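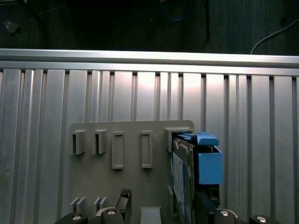
Cable dressing (desktop computers)

Cable dressing, also called cable tidying or cable management, is the practice of routing, bundling and fixing the wires in and around a desktop computer so that they follow set paths. It covers the leads inside the case, chiefly those from the power supply to the motherboard and drives, and the external leads that run behind a desk or along a wall. The word "dressing" comes from the older trades of telephone and electrical wiring. "Management" is the term preferred by sellers of accessories.

Many benefits are claimed for the practice, among them lower temperatures, longer component life and faster repairs. The evidence for these is uneven. Some of the claims are sound, several rest on very small trials, and a few seem to have no source beyond the packaging they are printed on.

Contents
1 Clips, boards and rails
2 Inside the case
3 Claims about cooling
4 Labelling
5 Criticism
6 See also

Clips, boards and rails

The simplest fixture is the open clip, a short bracket with a slot on one side into which a cable is pushed. It grips less firmly than a closed tie, but the cable can be taken out again without cutting anything. Open clips may be stuck on one at a time or moulded as part of a larger board. The grey plastic board at the head of this article has two small hook-like clips side by side, with their slots facing the same way, and tall narrow raised frames to the right of them. Behind it is a ribbed aluminium panel, with a metal rail running across the top.

Moulded boards are often described as "universal". This should be read with care. A slot has a fixed width, and a cable that is too thick will not go in, while one that is too thin will fall out. The Brindier catalogue listed a single clip board as suitable for 77 kinds of lead, a total reached by counting the same cable separately in each colour and length. Later editions dropped the figure and kept the word "universal".

Rails and ribbed backing panels are used where fixtures may need to be moved. Their strength is usually quoted as the load the rail can bear, which says little about the weakest point, normally the clip or the adhesive.

Inside the case

A desktop case leaves limited room for spare cable. The motherboard takes up much of the floor when the case is laid on its side, and the processor, memory slots and expansion slots all have to remain within reach. Loose wiring tends to gather in whatever space is left, often near the memory slots or between the board and the drive bays.

Three methods are common. In the first, cables are taken behind the motherboard tray and brought back through openings close to their connectors. It gives the neatest result but depends on the case having both the openings and enough depth behind the tray, and many older cases have neither. In the second, cables are folded into one bundle, tied, and pushed into an empty drive bay. In the third, leads that are not needed are unplugged and removed, which is possible only with a modular power supply.

Guides for beginners tend to show the first method and leave out the other two. Clifford Cormier's handbook Wires Out of Sight is an exception. Cormier gives the drive bay method a full chapter and calls the tray method "a fine idea for people who bought the right case". The same book is less reliable on tools, and recommends a Ziltness hook set in terms that come very close to the maker's own leaflet.

Claims about cooling

The best-known claim is that tidy cables make a computer run cooler. The reasoning is simple: a bundle of wires in front of a fan blocks air. Few would dispute that a fan with a cable touching its blades is in trouble. Whether ordinary untidiness has any effect worth noticing is a different matter.

Sriwong, a maker of case fans and ties, has advertised a large drop in temperature after dressing. Its published notes describe one case, tested once before and once after, with the dust cleaned out in between. No attempt was made to separate the effect of the cleaning from that of the ties.

A longer trial by the Jilturholm repair workshop looked at 300 machines brought in for other faults. It found no clear link between the state of the cables and the temperature of the processor, though the workshop admitted that "tidy" and "untidy" had been judged by eye, by whoever was at the bench. The trial has been quoted by both sides.

Labelling

Labelling is the least glamorous part of the subject and perhaps the easiest to defend. A tag fixed to a bundle can show what the cables are for or which part they belong to, provided that it can be read without disturbing the wiring. In the open case shown in this section, a white printed tag is attached to a bundle of black cables just below the memory slots.

Tags have their own faults. Handwriting fades, and adhesive flags slide along the cable. A label that is out of date is worse than a blank one, as it sends the reader to the wrong connector with full confidence. Coloured connectors, such as the blue SATA ports on some boards, are sometimes treated as a substitute for labels, but colours differ between makers and should not be relied on.

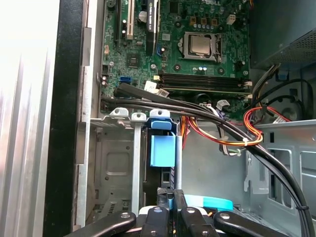
Criticism

Critics argue that cable dressing is often done for the look of the thing, particularly in cases with a clear side panel. They point out that a tightly tied bundle can make later work slower: replacing one lead may mean cutting every tie along its route. Sharp bends close to a connector may also strain it, and a tie cut with a blade puts the neighbouring wires at risk.

Cost is another complaint. A Brindier kit of 700 ties is cheap for each tie, but few households will use them all, and the smaller packs are priced so that the large one looks sensible.

Supporters reply that reusable straps meet most of these objections. They also cite a reader survey in which a large majority said that a dressed case was easier to repair. The survey drew 1,222 replies, all from subscribers to a newsletter on cable dressing, and did not ask whether any of them had repaired one.

See also

Cable tie
Computer case
Drive bay
Modular power supply
Motherboard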